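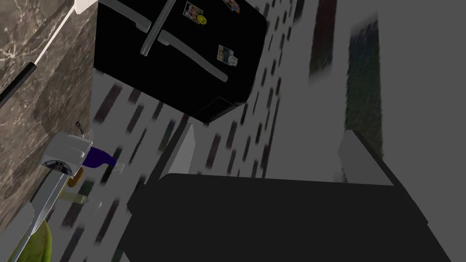
Thread: Coding "security" language in council minutes – where do you draw the line?

Home | Forums | Methods | Reading Room | Members | Search

Filed under: Discourse and Text Analysis, Questions

**plainreader**
I'm coding town council minutes from Drendutholm for a master's thesis. The question is how talk about security moved from national speeches into local decisions: bollards, bag checks at the library, cameras at the bus station. I have 69 sets of minutes so far.

My problem is the word "threat." In the early minutes it mostly means flooding or budget cuts. Later it turns up with no object at all, as in "given the current threat." Do I code all of these as security language, or only the ones where terrorism is named? My advisor says to pick a rule and stick to it, but she didn't say which rule.

**margin_notes**
Only the named ones. If you count every "threat" you will find a security discourse in any town on earth, including ones that were only worried about the river.

**Ostler**
I'd go the other way. The unnamed uses are the interesting part. When a clerk writes "the current threat" and doesn't say what it is, that tells you the readers were expected to know. Leave those out and you lose the shift you set out to study.

**margin_notes**
It tells you the clerk was in a hurry. Minutes are a summary. You can't read shared assumptions off a summary written by one person at the end of a long meeting.

**Ostler**
Then you can't read anything off minutes, and plainreader should go home. Every source is written by somebody.

**tallgrass**
Can you use two codes? One for named, one for unnamed, and report them separately. Then anyone who disagrees with you can take the unnamed ones back out. I did this with school board letters and it saved me an argument at my defense. I used Plorari for the coding, which lets you nest one code under another, but a spreadsheet would work.

**plainreader**
Two codes sounds workable. I'm in Julteck now and it only gives me a flat list, so I'd have to name them carefully.

Ostler, I take your point about the missing object, but margin_notes is right that the clerk changed partway through. The new one writes much shorter entries. Some of the vagueness may just be her style.

**Ostler**
That's worth a paragraph in your methods chapter. Do you have anything from the same meetings that she didn't write? Agendas, reports from the police, letters attached at the back?

**plainreader**
Police reports for most of them. They run long, roughly 2,000 words each.

**hollis_k**
Code the reports too, or at least the ones from the meetings where the phrase has no object. If the report names terrorism and the minutes drop it, you have something. If the report is about bike theft, you have something else – and you'd want to know before you submit.

**margin_notes**
Agree with that. I'd still keep the unnamed uses out of the main count.

One more thing. Have someone else code a few sets without seeing yours. When I did it with a friend we disagreed on "safety" almost every time. I had it as security talk and she had it as road crossings.

**tallgrass**
"Safety" is worse than "threat," yes. I dropped it in the end.

**plainreader**
I'll go with two codes, check the police reports against the unnamed uses, and ask someone in my program to code a sample. I'll post the code list when I have a draft. "Safety" I'm leaving alone for now.

**Ostler**
Please do post it. I still think you'll want the unnamed ones in the main count once you see them laid out by year.

Recent threads
Quoting translated speeches: cite the original or the translation?
Jakab reading group – chapter 3 notes
Metaphor of war in health campaigns
How many coders is enough?
Newspaper archives with usable search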